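Imprimir esta página | Enviar por e-mail

Fórum Bancada Miúda › Ferramentas › Pinças de ponta fina: quais vocês usam?

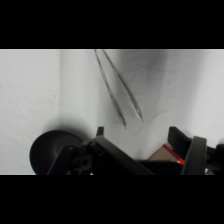

charneira_20: Eu prefiro as de cabo liso, mas entendo quem gosta de textura nos braços. Depois de uma hora montando peça pequena a mão cansa, e aí a textura ajuda muito!

ponto_e_no: Abri o tópico porque estou apaixonada pelas pinças de metal com ponta fina e relevo nos braços! Comecei na miçanga, passei para o relógio de bolso do meu avô (a tampa traz gravado 1807, imaginem a responsabilidade) e agora não largo mais. Tenho 2 da Karnberg e uma Clisia. Qual é a de vocês?

tampa_solta: Karnberg, sempre. A ponta fecha certinho e dá para pegar um fio de linha em cima do tecido sem puxar a trama. Que delícia de ferramenta — uso até para virar cantinho de gola.

charneira_20: Discordo da Karnberg. A minha abriu torta em quatro meses, e olha que só uso para miçanga. A Tulano é mais dura, só que não me deixou na mão até hoje.

ponto_e_no: Torta como? As pontas não se encontram mais ou cruzam?

charneira_20: Cruzam. Apertou um pouco, uma passa por cima da outra.

linha_d_agua: Isso é força demais, desculpa! Pinça de ponta fina se segura como lápis. Dá para corrigir com lixa bem fina: dobre a lixa, feche a pinça nela e puxe devagar, dos dois lados. Salvei uma Harb assim em junho e ela está ótima.

tampa_solta: Lixa na ponta eu não faria nunca. Tira metal e depois a pega não é a mesma.

linha_d_agua: Tira quase nada, testa numa velha primeiro :)

ponto_e_no: Vou testar na Clisia, que já está cansadinha. E guardem com capinha na ponta, gente! Canudo cortado serve.

Comentários dos leitores (2)

marolinha: Adorei a dica do canudo, já cortei um para cada pinça.

bentoca: Faltou falar das de ponta curva, para mim são as melhores.

Contato | © Fórum Bancada Miúda | Voltar ao topo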